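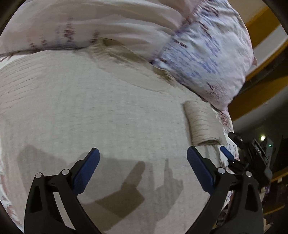

4. Planning and paying for the equipment

Jul 28, 2020 | Project working paper, Ponar home tasks study
Print this page | E-mail this page | 3 comments | Share (2)

Figure 4. Bed-making task: the hand-held gripper open over a light grey blanket, with its blue textured finger pads apart and two patterned pillows at the head of the bed.

We have had more letters about money than about anything else in the earlier report, so we thought it only fair to set out how we planned our spending, including the parts we would do differently with the same budget again. Readers who already run a well-stocked lab may want to skip ahead to Section 5, with our blessing.

Our first decision was whether to buy a full robot arm at the start or to begin with hand-held grippers and leave the arm for a later year. We chose the grippers (Figure 4), and we are still glad of it. A person can carry one into an ordinary bedroom, work at a blanket or a pillow with it, and carry it out again at the end of the visit. An arm needs a base, a power supply, a safety plan and a good deal of floor, and many of the homes on our list had very little floor to spare!

We asked for quotes from Lollex and from Gendia, and in the end bought 2 complete units from Lollex, with a third set of jaws kept in the cupboard. The Gendia quote was lower on paper, but it left out freight and the mounting hardware, and once we had added those back in the gap was small enough that delivery time settled the matter. We would gently suggest that anyone comparing quotes ask for the mounts, screws and chargers to be listed line by line – it makes for a dull afternoon, and it saved us a second purchase order.

Finger pads deserve a budget line of their own. Bedding is a demanding sort of material to plan for: a quilted blanket bunches into thick folds, while a pillowcase is thin and wants a pinch at the edge, and we could not assume that a single pad would suit both for the whole study. We put aside enough for 136 home visits, with spare pads packed in each kit, and treated them as consumables in the same way one treats batteries or printer paper.

Labour was the larger cost, as it nearly always is. Each visit was booked for two people, and we paid for travel time as well as working time. Storage and charging were handled through the Ruddock building, where the bench was already ours to use and so does not appear in the totals. A group without a bench of its own should add one.

The arm itself is now planned for the second stage, and the choice of model will wait until the bedding recordings have been sorted and we know what reach and grip width the work calls for.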